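Linens, and the Matter of the Clear Bin

In April the household completed its review of the linen cupboard at Claltholm. The work had been postponed on two occasions, and I am grateful to Pui-shan Lai for insisting that it go forward.

Cloths are now kept in clear plastic bins, without lids. Opaque boxes were considered - Sze-wing Chien spoke well of hers - but their contents were too often forgotten. The tally came to 201 pieces, of which 16 were set aside for rags.

Sorting is carried out at the table, and small cloths go into the bin together, whatever their color. 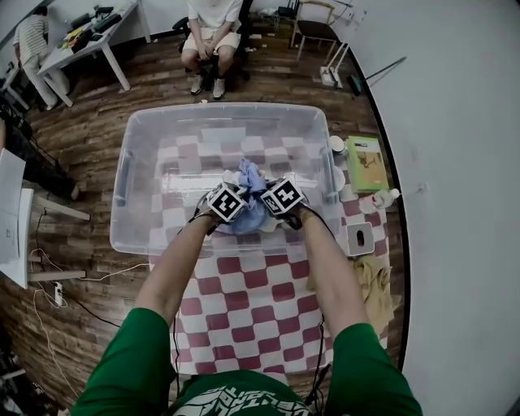
Folding remains a point of difference. Tzu-hsuan Chow prefers thirds; I was raised on quarters and do not expect to change. Napkins will be folded in quarters until further notice, and the bath towels may be handled as each person sees fit. The tablecloths have yet to be reviewed.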